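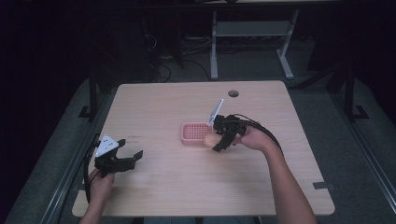 Ticket 1792
Opened by: Elvira Ccori
Assigned to: Aníbal Bermúdez
Category: Furniture, Lorner room
Priority: Low (I put High, the form had other ideas)

Elvira, 09:20
Reddish marks on the left side of the tabletop. Faint, but I have seen them now and can't stop. Tried a damp cloth, then a damp cloth with feeling. No change. Also, small things keep going down the cable hole at the back. I've put a pink mesh basket on the table to keep them in one place.

Aníbal, 11:05
Is it pen or something spilt? Please don't use the Gresasach spray. It took the finish off a desk in Mosquera and we still get letters.

Elvira, 11:12
No idea. It predates me, like most things here. Spray returned to cupboard, unopened, mostly.

Aníbal, 14:40
Washing-up liquid, warm water, soft cloth, along the grain. Leave it 20 minutes and look again in daylight. I've asked Pimness for a cover for the hole. They want the diameter.

Elvira, 15:30
Marks a shade paler, or I'm getting used to them. Hole is 6 cm across, measured with a school ruler.

Aníbal, 15:48
Cover ordered. Minimum order is 2000, so I've asked them again.

Status: waiting on supplier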